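4. The Open Day Session

4.1 Purpose and setting

The comparison reported in the previous section rests on recordings made by trained operators working alone. Such recordings say little about how the same hand-held equipment is received by people who have never used it, and it was for this reason that the project added an open day to its program. The session was held in October at the Serell laboratory, with the agreement of Drivine, which supplied the packing goods, and of Mittal, which had provided earlier versions of the trays. Visitors were invited through the mailing lists of the three partners and through a notice at the entrance of the building.

The open day had two aims. The first was to show members of the public and staff of local packing firms how demonstrations for robot learning are collected. The second was to observe how first-time users approached a two-handed task when given only a short spoken introduction. The two aims did not always sit well together. A visitor who is being shown something expects to be helped, while a participant who is being observed should be helped as little as possible. The order of the day was arranged with this difficulty in mind, although it was not fully removed.

Four stations were open to visitors. The first presented recorded material on a screen. The second held a fixed arm that repeated a pick-and-place motion learned from earlier recordings. The third, which is the subject of this section, was the hand-held station, where visitors could watch a demonstration and then try the task themselves. The fourth was a discussion corner with printed summaries and forms for written comments. Visitors were free to move among the stations in any order, and most came to the hand-held station after they had seen the arm in motion.

4.2 The unpacking task

The task chosen for the hand-held station was unpacking. Small packaged items are placed in or on a thin plastic bag, and the operator moves them into an open tray, using one gripper in each hand. The items differ in size and shape, and the bag is not folded or fastened in any set way before a trial begins. The task was selected from a list prepared by Drivine, whose staff had named loose bags as a common source of delay on their return lines.

Bags of this kind are hard for automated systems for several reasons that have been discussed in Section 2. Clear plastic film changes shape with every contact, it reflects overhead light, and it can cover an item without hiding it from view. A gripper that closes on the item may close on the film as well. People deal with these conditions easily with their bare hands, but they lose much of that ease when they must work through two rigid fingers. The task therefore places the human operator under some of the same limits as the machine, and this was considered a useful point to convey to visitors.

Each demonstration followed the same outline. The operator stood at the front of the table with the bag to the left and the tray to the right. The left gripper was used to take hold of an item, and the right gripper was used to steady the tray or to free the item from the film when needed. No order of items was prescribed. Operators were asked to avoid lifting the whole bag, which had been found in earlier work to produce recordings of little value for training. The arrangement used at the station is given in Figure 3. 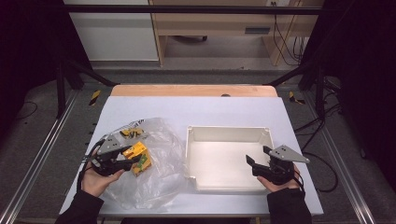

Figure 3. The hand-held station during the unpacking task. The left gripper reaches toward the yellow box on the plastic bag; the receiving tray is to the right.

Why the tray should stand to the right at all was questioned by one visitor in a written comment, which held that a left-handed packer would set out the table the other way around and that the recordings would then teach the machine a habit belonging to the laboratory and to no one else. The same comment added that, on a working line, the tray is seldom in the same place for two items in a row, and it asked whether the project had any recordings in which the tray was moved partway through.

The point is accepted. The collection described in this paper contains 2411 recordings of the unpacking task, and in all of them the tray remains to the right of the bag from beginning to end. The choice was made early in the project, when the aim was to limit variation in the placing motion so that variation in the grasping motion could be studied more clearly. It was not reviewed afterward. A smaller set with the tray on the left is now planned, and the matter is taken up again in Section 6.

4.3 Procedure for visitors

Visitors who wished to try the task were received at the station one at a time. A member of the laboratory staff explained how the grippers are held and opened, and then carried out one full demonstration without comment. The visitor was given a short period to open and close the grippers in the air, after which the trial began. A trial ended when all items had been placed in the tray, when an item left the table, or when the visitor chose to stop.

Staff had been instructed to answer questions about safety and comfort but to give no advice on method until the first trial was over. This instruction was followed for most of the day. During the busiest period, in the early afternoon, visitors waiting in line began to offer advice of their own, and the staff did not think it proper to prevent them. Trials in which such advice was clearly heard were marked in the log and left out of the analysis.

Visitors signed a consent form before the trial. The form stated that the motion of the grippers would be recorded, that images would be taken of the table and the hands, and that no recording would be made of faces or voices. Those who preferred to take part without being recorded were able to do so, and their trials were treated as part of the demonstration only. Children were welcome at the station in the company of an adult, and their trials were not recorded in any case.

In total, 80 visitors completed at least one recorded trial. Many returned for a second attempt, and a few stayed at the station for a considerable time. The recordings made by visitors were kept apart from the main collection and were not used to train any of the models reported in Section 5.

4.4 Observations

Three kinds of difficulty were common among first-time users. The most frequent concerned the film. Visitors tended to close the gripper as soon as it touched the item, and in doing so caught a fold of plastic between the fingers. When they lifted the item, the bag followed. Some responded by shaking the gripper, which occasionally freed the item and occasionally dropped it. Others used the second gripper to hold the bag down against the table – a method that trained operators also use, and which had not been shown in the demonstration.

The second difficulty concerned the idle hand. Visitors who were attending closely to one gripper often left the other where it had last been, at times directly above the tray. They then had to stop and move it before the item could be placed. Trained operators rarely do this. In the main collection the second gripper usually begins to move before the first has lifted the item. This early movement is reproduced by the models, and a number of visitors who had watched the fixed arm remarked that it seemed to start too soon.

The third difficulty concerned the sense of effort. With bare hands, a person can feel whether an item is held firmly. Through the grippers this sense is much reduced, and visitors commonly squeezed harder than the task required. Thin cardboard packages were dented in several trials. The staff replaced these packages as needed, and the replacements were drawn from the same supply, so that no change in the items was introduced during the day.

The recordings also showed that improvement between the first and second attempts was uneven. Visitors who had caught the film in their first trial usually approached the item from the side in their second. Those who had completed the first trial without trouble did not always do as well again. It is possible that some early successes depended on how the bag happened to lie, a factor that was not controlled.

4.5 Written comments

The discussion corner received fewer comments than expected, but those that were left were often detailed. Several visitors from packing firms asked about speed. They noted that the task took far longer with the grippers than by hand and wished to know whether slow demonstrations would lead to slow machines. The reply given on the day was that playback speed can be raised within limits, and that those limits depend mainly on the item and on the film.

Other comments dealt with the weight of the equipment. The grippers are light enough for a short trial, yet some visitors reported tiredness in the wrist after a few minutes. The cables were mentioned as well. One visitor wrote that the cable was noticed only when turning the hand outward, and then could not be ignored. These remarks agree with those of the trained operators and have been passed on to Revico, which is preparing the next version of the handle.

A smaller number of visitors asked what would become of the recordings. The main collection will be released to the project partners in stages. The first release will hold 1068 recordings of the unpacking task, chosen to cover the full range of items, with images limited to the work area. The visitor recordings will remain at the laboratory and will be deleted at the close of the project, as stated in the consent form.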